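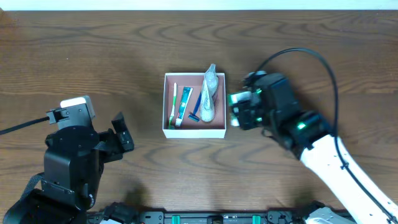 Inicio | Catálogo | Lectores | Ayuda | Mi cuenta

Este sitio utiliza cookies propias y de terceros. Si sigue navegando, entendemos que las acepta. Aceptar | Configurar

Guía de Relier
Sección 4. Comprar una novela y pasarla al lector

Vale para el Mulley y para el Pemard. Los Pemard antiguos no tienen botón lateral, usar el menú de arriba.

Antes de empezar
Cuenta de Relier activa (sección 2). Lector con batería, mejor enchufado. Wifi de casa, las de hotel dan guerra.

4.1 Elegir tienda

1. Entrar en Mi cuenta > País de compra.
2. Marcar el país de la tarjeta, no el de residencia. Si no coinciden, el pago rebota.
3. Guardar. Cerrar sesión y volver a entrar, si no sigue saliendo la tienda vieja.

Nota: el precio de oferta cambia de una tienda a otra. La novela que está rebajada en una puede estar a precio entero en la otra. Mirar siempre el importe final.

4.2 Comprar

1. Buscar por título o por autora. Con autora salen también las series completas.
2. Abrir la ficha. Comprobar idioma y formato; hay ediciones en húngaro con la misma portada, por ejemplo las de Hajnalka Mészáros.
3. Pulsar Muestra si se quiere leer el primer capítulo. No cobra nada.
4. Pulsar Comprar. Una sola vez. Tarda.
5. Esperar el correo de confirmación, unos 30 segundos. Mirar tambien en spam.

CUIDADO: no recargar la página durante el pago. Se duplica el pedido y la devolución hay que pedirla a mano.

4.3 Enviar al lector

1. Encender el lector y activar el wifi.
2. En la web, Mis libros > los tres puntos > Enviar a.
3. Elegir aparato. Máximo dos por cuenta. Para meter otro, primero quitar uno.
4. En el lector, Sincronizar. Mulley: botón lateral, pulsación larga. Pemard: Menú > Biblioteca > Sincronizar.
5. El libro aparece en Nuevos. De ahí pasa solo a su colección al abrirlo.

Nota: las series de Nic Giolla bajan en un único archivo. Portada del primer tomo, todo dentro. Es correcto, los demás están en el índice.

4.4 Si no llega

- Sale "pendiente": apagar del todo y encender. Del todo, no suspender.
- Sale en gris: falta espacio. Borrar muestras viejas.
- Se abre en blanco: quitar del aparato (no de la cuenta) y volver a enviar.
- Nada de esto: ayuda de Relier, con numero de pedido y modelo. Sin el número no lo encontramos.

CUIDADO: "Eliminar de la cuenta" borra la compra, las notas y los subrayados. Para liberar espacio se usa "Quitar del aparato".

Pasos revisados por Ottó Antal con el Mulley. Los de Pemard, pendientes de la versión de junio.

Sigue en la sección 5, Tamaño de letra y márgenes.

© Relier | Contacto | Aviso legal | Volver arriba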